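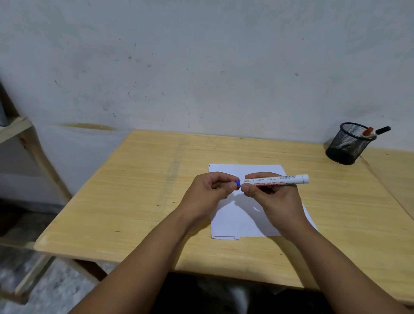

Light wood desk against a pale gray wall.

Review: Pusta Color Fan, second edition

The Pusta fan is a deck of printed color strips held by a single screw post. It holds 161 strips with six swatches each, running from tint to full color to shade. I used it for two rooms and one set of printed labels.

Numbering is by hue first, then by lightness. Once you know that, finding a near match takes a few seconds. The strips are matte, so glare is low under a desk lamp. Each swatch has its code on the back, and the code also works in the Soltgate palette app.

Accuracy is good in the blues and greens. The oranges run slightly dull next to the older Penitz fan, and two of the dark violets are hard to tell apart in anything but daylight. Niloufar Daneshvar checked my copy against hers and got the same result, so I don't think it is a bad print run. 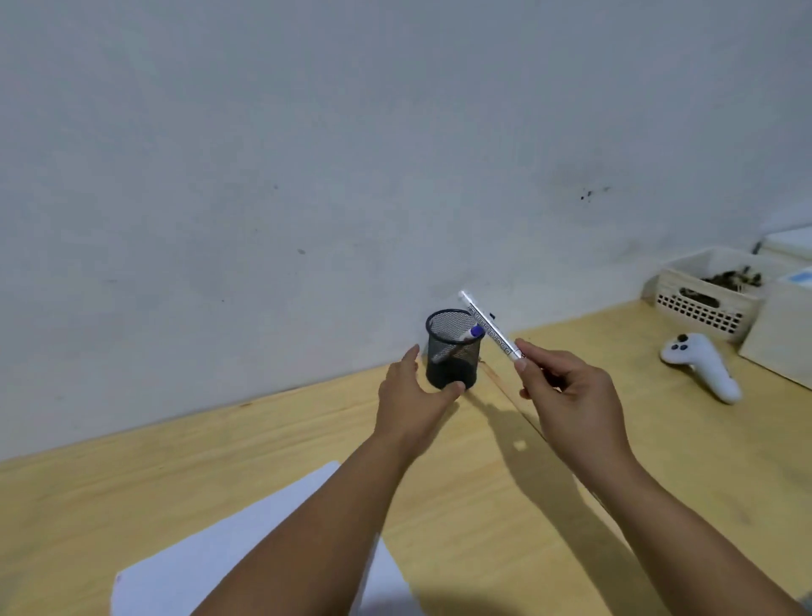
Harmony guide

A folded card covers triads and neighboring hues. The triads are marked by strip number - no wheel needed. The text is short and correct. It says very little on how much of each color to use, and beginners will want that.

Build

The screw post came loose after around 2,000 openings, by my estimate. A drop of thread glue fixed it. Strip corners are square and start to fray early.

Verdict

Good for walls and fabric, weaker for print work in warm colors. Buy it if you don't own the Penitz.

Shahram Zamani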